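Ticket 1746: Mood check-in not reaching the support team
Product: Titent wellbeing diary, Steriddale parents' group
Status: open

Low scores entered in the evening check-in are saved to the diary but no alert goes to the on-call listener. Affects members who joined in February. The fault shows on entries of 14 and over. Lower scores are not meant to raise an alert.

Steps so far: signed out and in, cleared the app's stored data, entered a test score of 30. The diary shows the score. The alert queue stays empty. Same result with the Joshi questionnaire set as default.

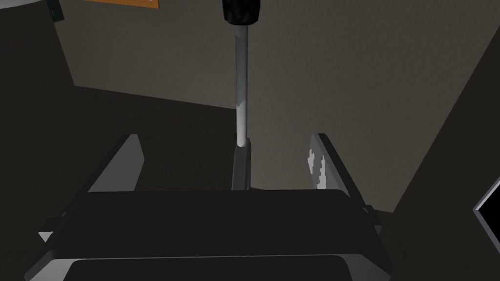

Usa Intarasuk replied that the February group had been set up from the old Trurska template, where the alert threshold is stored as 1000 and can't be reached. She asked for the affected members to be listed so that a listener could ring each of them, starting with anyone who had ticked "exhausted most days".

List sent. Threshold changed to 14 on the group settings page. Test score entered again at 30, alert received in the queue. Past entries are not rechecked by the change, so these have to be read by hand. Ticket stays open until the calls are logged.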